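Gestern Abend die Demo von Skirka durchgespielt. Ein paar Notizen dazu, bevor ich alles wieder vergesse. (1/6)

Der Download hat 3.114 MB, Spielzeit bei mir 109 Minuten. Enthalten sind der Prolog und das erste Gebiet, Illau. Den Hafen kann man schon betreten, die Schiffe noch nicht. (2/6)

Das Kampfsystem ist langsamer als in Parar. Ausweichen kostet jetzt Ausdauer, Blocken nicht. Mit Controller deutlich angenehmer - die Tastenbelegung lässt sich in der Demo nicht ändern. (3/6)

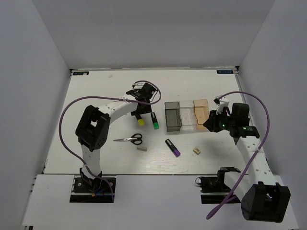
Zwei Abstürze hatte ich, beide beim Laden von Illau. Der Spielstand war danach jeweils noch da. Taha Hamdy hatte auf seinem Rechner keinen einzigen. (4/6)

Laut Turunen wird der Spielstand in die Vollversion übernommen, Trophäen nicht. Erscheinen soll sie im Dezember. (5/6)

Wer den Bogen sucht: hinter der Mühle, Leiter hoch, dann links. Danke an Hicham El Ouafi für den Tipp. (6/6)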